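Ticket 284: Playback stutters in episode 2 of Tumby
Opened by: Vandana Joshi
Status: Closed
Show: Tumby (Olthorpe)

Problem: The preview export from Plito drops frames after the title card. Audio stays in sync. Same result on both edit machines.

14:10 Cleared the preview cache and exported again. No change.

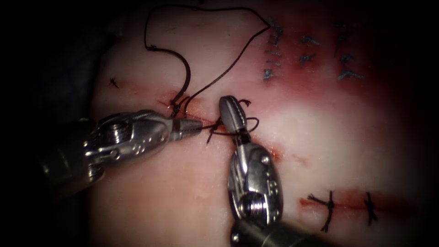
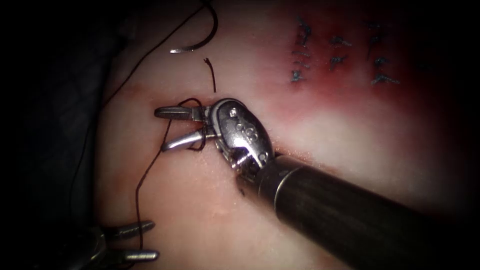
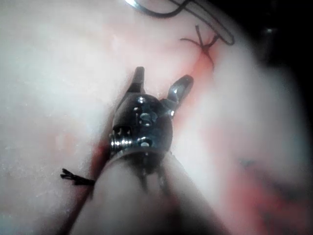

14:50 Checked the project settings. The timeline was set to 30 frames per second and the animation was drawn at 24. Changed the timeline to match and re-exported the first 50 shots. They play cleanly.

15:35 Full episode exported and watched through. No dropped frames. Yusof episodes use the same template, so that needs the same change.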